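Thandeka Venter has specified workshop furniture for Dredeck since the firm moved to Nemusville, and most of her working day goes on edges. The tops themselves rarely fail, she told me. The edge band does.

"People lean on it, drag boxes over it, clamp things to it," she said. "A top is rated for load. The band has no rating at all on most data sheets."

Her records cover 547 benches at the Gustine site. Of these, 242 had some lifting of the band when they were last inspected in December. Nearly all of it was on the near side, within 200 mm of a corner. She puts this down to cleaning. Water is wiped towards the operator, collects under the lip and gets into the glue line.

I asked whether a thicker band would help. "Up to a point. Past 3 mm it resists knocks better, but it pulls harder on the adhesive when the room warms up. We went back to 2 mm and changed the glue."

The change of glue came from Ritva Vuorinen at Wilczyńska, who supplies the tops. Vuorinen joined us by telephone and was cautious about the results. "Thirty benches is a small trial. I would want two winters before I quoted a figure."

Both prefer a band in a contrasting colour. Venter says damage is reported sooner when the edge can be told apart from the top at a glance. Vuorinen's reason is stock control.

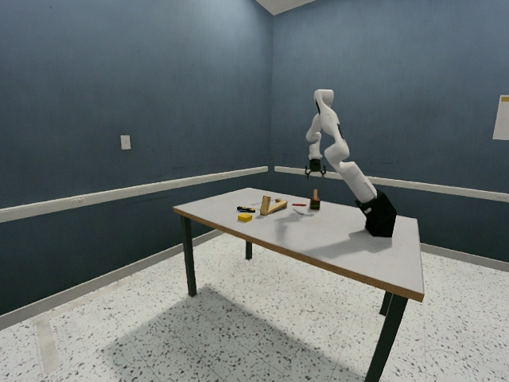

*Rendered view: pale grey top, brown wood-coloured edge band, dark legs.*

On legs they disagree. Venter wants adjustable feet throughout, as the Gustine floor falls towards the drains. Vuorinen would sooner shim on site, and says threaded feet are wound out too far and then left that way. The next order will have adjustable feet on the rear pair only.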